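Walking and Its Surfaces — Notes for Unit 4
Ashraful Mondal

Hi all. These are the notes I talk from, tidied up a little, so they'll make more sense if you were in the room. If you missed it, borrow somebody's margin scribbles too.

Where we left off

Last time we were stuck on the question of why people walk where they walk. I said I'd come back to the Ukstead diaries and I'm doing that now. Quick reminder: 228 residents of Ukstead kept a walking diary for 8 days in November, writing down each trip on foot, how long it took and one thing they noticed along the way. The instructions left "noticed" wide open (I love this about the study, and I know a few of you hated it).

What came back was mostly small stuff. Smells, dogs, a neighbor's new door. Very few people wrote about the ground unless it had bothered them. A sidewalk gets into the diary when somebody trips on it, or when there's a puddle, or when they're pushing a stroller and the wheels start to rattle. Hold on to that, we'll need it for the reading by Cho.

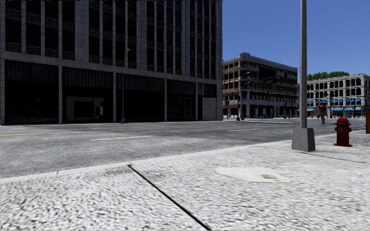 Cho and the "quiet surface"

Cho's chapter is short and you should read it twice. Her term is the quiet surface, meaning ground that lets you think about something else. She's careful to say that quiet depends on who's walking. A joint that I step over without looking is a real event for someone using a cane or a walker, and she has a long interview with a man who knows every bad slab between his apartment and the pharmacy. He plans his day around them!

Please don't write in your response paper that Cho wants all sidewalks to be perfectly smooth. I get this every year. She spends four pages on texture and says a bit of roughness helps people keep their footing. What she complains about is surprise — the change you weren't expecting.

A word on patching, because it came up in discussion. Most towns fix sidewalks in bits as the complaints come in. So you end up with a surface that's a kind of record of who called the city and when. Cho thinks this favors streets where people know how to complain. I mostly agree, though I think she's a little hard on the folks answering the phones.
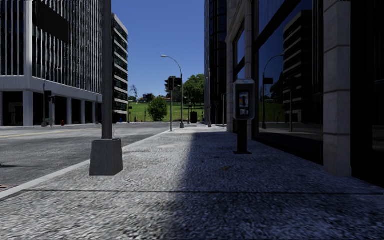
Sidewalk and curb, with one side of the walk in shadow.

Shade, pace and the Plamance count

OK, the Plamance material. This one is a plain count: students stood at the two ends of a 290 foot block and timed people walking it, once in the morning and again at 3 p.m. They timed 100 walkers in all. People slowed down in the afternoon, and they drifted. If one side of the walk was shaded they moved to it, even when it meant squeezing past each other.

You asked whether a hundred people is enough. For saying "walkers in Plamance like shade in the afternoon," sure, I'm comfortable. For saying how much slower people walk everywhere in hot weather, no way. The authors don't claim that, by the way. The newspaper write-up did, and I've put both in the folder so you can compare them. Look at what happens to the word "may" between the first one and the second.

Also worth asking: who isn't in the count? Anyone who stopped partway got thrown out. So the people who met a friend, tied a shoe, or sat down for a rest are all missing, and those are exactly the people I'd want to hear from.
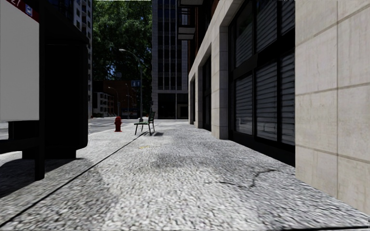 And stopping is a big part of walking, which brings me to Skodside. The Skodside group did the opposite of Plamance. They ignored the movers and talked only to people who were standing or sitting still. Half the conversations are about waiting for somebody. Older walkers talked about "the next place to sit" the way drivers talk about gas stations, and several had given up on errands they liked once a bench along the route was taken out.

For next class

Read Skodside, the first two sections only. Then keep your own diary for one trip you make all the time, ten minutes or so, same rules as Ukstead. Don't go looking for interesting things. Write it up when you get home, a page is plenty, and bring it on paper so we can swap.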